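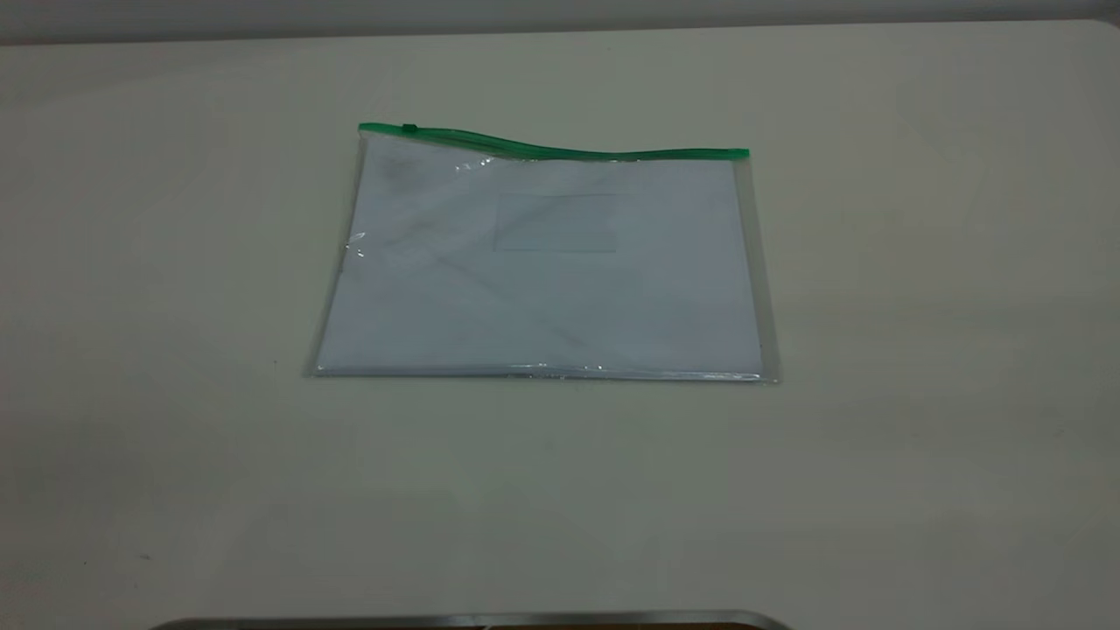
Speaker notes: What a small saver should ask before buying shares in a new listing
Evening talk, September 2020

Start slowly. Say good evening, wait for people in the back rows. Say that I am not a licensed adviser and that I hold shares in one of the companies I will mention (Halonen, bought in June, a small amount).

Slide 1. Why I changed my mind
I used to buy new listings on the first day. I read the front part of the prospectus, I looked at the sales growth, and I bought. With Drakus I did exactly this. The shares went up for two days and then they went down for a long time. The company did not lie to anybody. The information was all in the document, on pages I had not read.

Slide 2. Who is selling?
Ask the room: when you buy in a new listing, where does your money go? Let them answer. Usually somebody says "to the company". Sometimes this is right. At Drakus, most of the shares came from the early owners, so most of the money went to them also. I don't say this is bad. Owners may sell when they like. But I would have paid a lower price if I had understood it.

Slide 3. The lock-up
Explain the word, because it is not clear to all. The lock-up is the time in which the old owners promise not to sell the rest of their shares. In the Halonen listing it is 12 months for the managers and 4 months for the funds. Write both on the board. After the date they are free to sell, and the price can be weak already some weeks before. (If somebody asks for proof: I have only looked at 31 listings, on the smaller markets. It is too few for a rule. Say this clearly.)

Slide 4. Cash flow, with Culura and Gritard
Put the two tables side by side. Both companies show a profit. Culura also receives the cash from its customers. Gritard books the sale when the contract is signed and waits a long time for the payment, so the profit is on paper and the bank account is getting smaller. Go slowly here. Last time I went too fast and lost half of the room.
Do not say Gritard is a bad company. Say I could not decide what it is worth, and so I did not buy.

Slide 5. What I do today
I wait for two quarterly reports after the listing. Then I read the prospectus again, and I compare what was promised with what was delivered. Yes, sometimes the price has gone up in the meantime and I have missed it. It happened to me with Culura. I was annoyed for a week.
If there is time, tell the story of the broker who telephoned. If not, skip it.

Questions
Probably they will ask about tax. I cannot answer about tax. They will ask also if they should sell Drakus. Answer that I sold mine, at a loss, and that my reasons may not be theirs.
Remember to leave the reading list at the door and to switch off the microphone.

Comments (3)

peppermill: Thank you for putting the notes online. Could you add the tables from slide 4? I could not read them from my seat.

oldbond62: I waited two quarters with Halonen's competitor and paid nearly double. Waiting has a price too.

tamsin_r: Is the lock-up always in the prospectus, or do you have to look somewhere else?

Shared 12 times

Related
Reading a balance sheet in one evening
Dividends from small companies: my mistakes
Do you need a broker who telephones?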